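Cloth Handling with a Two-Finger Gripper: Final Report of the Skeketti Student Project

Reading time: 5 minutes

1. Background

The Skeketti project was set up within the second-year automation module to give students practical experience of handling soft materials. Earlier groups on the module had worked only with rigid parts, chiefly blocks and bottle caps, for which the position of the object is known once it has been set down. Cloth does not behave in this way. It creases when it is moved, its edges lift or lie flat without warning, and two attempts made from the same starting point may end quite differently.

The task given to the group was to have a robot arm pick up a gray-toned cleaning cloth from a flat surface, lift it clear and place it down in a folded state. The arm was to be guided by hand for the first part of the year and was then to repeat the task under a learned program. The project was supervised by Subira Mussa and ran until August. Group meetings took place each Thursday.

2. Equipment

The arm was controlled through Gamora, the software used throughout the module. The joint readings and pictures from each attempt were stored with Briteck, a logging tool which the previous year's students had partly written and which the present group extended. The cloths were bought from Amaral in a single order, so that all attempts would be made with the same material.

Most of the early effort went into the fingers. Bare fingers slid over the cloth or closed above it, and several weeks were spent comparing coverings. The group settled on blue tape wrapped over each finger. The tape could be replaced quickly between sessions, and its colour was easy to pick out from the dark fingers and the pale work surface when the pictures were reviewed.

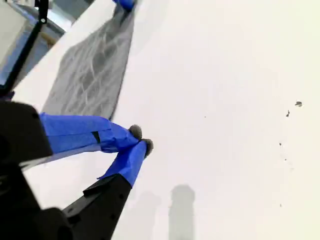
Figure 1. Taped fingers with the tips close together, beside the dark gray cloth on the white surface.

The work surface was kept white throughout. A wooden bench top was tried in the first month and given up, as the edge of the cloth could not be found reliably against the grain.

3. Method

Each attempt began with the cloth laid on the surface by a student. The person guiding the arm brought the fingers to the edge of the cloth, closed them, lifted, and carried out the fold. An attempt was recorded as complete if the cloth was set down folded and released without being dragged. Attempts in which the cloth slipped were kept in the record and marked as such.

Students worked in pairs, with one guiding and the other keeping the log. The pairs changed over every half hour. Guiding the arm calls for steady attention, and the logs from the first sessions show that longer turns led to more dropped cloths.

The group recorded 1,872 attempts by hand guidance. Of these, 1,548 were complete. The remaining attempts were mostly slips at the moment of lifting, together with a smaller number in which the fingers closed on the cloth but took hold of too little of it.

4. Gripping a folded cloth

The second half of the work concerned cloths that were already folded. A folded cloth is thicker, and the fingers must open wider and approach at a different angle. If the lower finger enters between the layers instead of beneath them, the bundle opens as it is raised and the fold is lost. 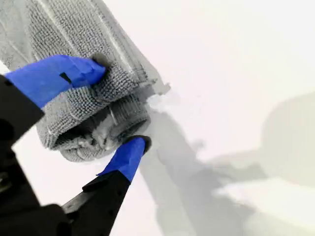
Figure 2. Folded gray towel pinched between the upper and lower fingers.

The group found that the force of the upper finger mattered more than had been expected. With light pressure the top layer moved separately from those below it. With firm pressure the bundle held together, but the cloth was slower to fall away on release – a difficulty which was only partly overcome by opening the fingers in two stages.

5. Results of the learned program

The program was trained on the complete attempts only. It was then run 957 times without guidance, and 555 of these runs met the same standard of completion. The program did well where the cloth lay with a straight edge towards the arm. It did poorly with heavily creased cloths, and often closed on a crease in place of the edge.

In the view of the group, leaving the slips out of the training was a mistake. The program had been given no record of how a student recovers from a poor grip, and it made no attempt to recover from its own.

6. Points for the next group

The tape should be renewed at the start of every session. Worn tape was noted in the log before several of the poorest sets of results.

The log sheet should have a separate column for the state of the cloth at the start. This was written in the general notes, in differing words, and sorting it afterwards took the greater part of two weeks.

Work on release should begin earlier. The two-stage opening was added late in the year and was not tested on flat cloths.

The group wishes to thank Subira Mussa for her guidance, and the technical staff for keeping the laboratory open in the evenings during the final month. The log sheets and the altered Briteck files have been left with the module office.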